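Flowers at the long table: our November arranging session

We've been meaning to put up a page from the Sadthorpe flower table for ages, and at last it's done! The group meets in the back half of the old reading room, brings whatever is to hand and spends an afternoon making bunches, baskets and table pieces. Some people come with proper florist's wire and a plan. Others turn up with a carrier bag of bits from the shed and do every bit as well.

November is a lovely month for it. The gardens have mostly gone over, so we lean on foliage, dried heads and the big box of artificial stems that lives in the cupboard (4,000 pieces at the last stocktake, if you count every loose leaf and berry, and Ermira Trajkovski did). Pinks and creams were the favourites this time, set off with dull greens, and I'm completely won over by them. Anything grey-green makes a pale flower glow.

The talk on the day was all about shape. A round bunch wants turning as you build it, a quarter turn after each stem, or you end up with a lovely front and a bald back. Keep your grip low and light. If it starts to slide, stop and tie it, then carry on above the tie – far better than squeezing harder and snapping the heads.

On the table: pale pink and cream blossoms with plenty of soft foliage, and a basket and a heap of bright scraps at the colourful end of things.

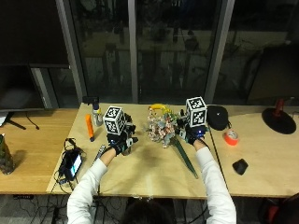
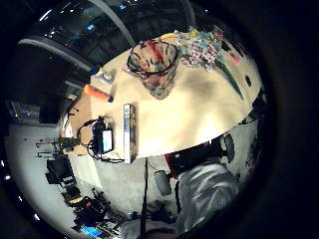

Ermira Trajkovski wrote in afterwards to say that she'd add one thing to the advice on round bunches, and that's to start with the greenery. She puts in three or four sprays first, crossing them at the tie, and slots the flowers between them so that they hold each other up. Her other tip is to keep long leaves back until the very end, as they catch on everything while you're turning. I tried it at home the same evening and my bunch stood up on its own in a jam jar, which has never happened before!

A few bits for anyone thinking of joining in. The next table is at 2 in the afternoon, same room, and there's space for newcomers at both ends. Bring scissors you don't mind getting sticky and a basket or bowl if you'd like to fill one. We have tape, twine and ribbon in more colours than anyone could need – 43 reels of it, all wound back neatly for once.

Stems can be borrowed from the box or swapped for your own. Purple is running low, so if you have any spare lavender or statice hanging up, please bring a handful along.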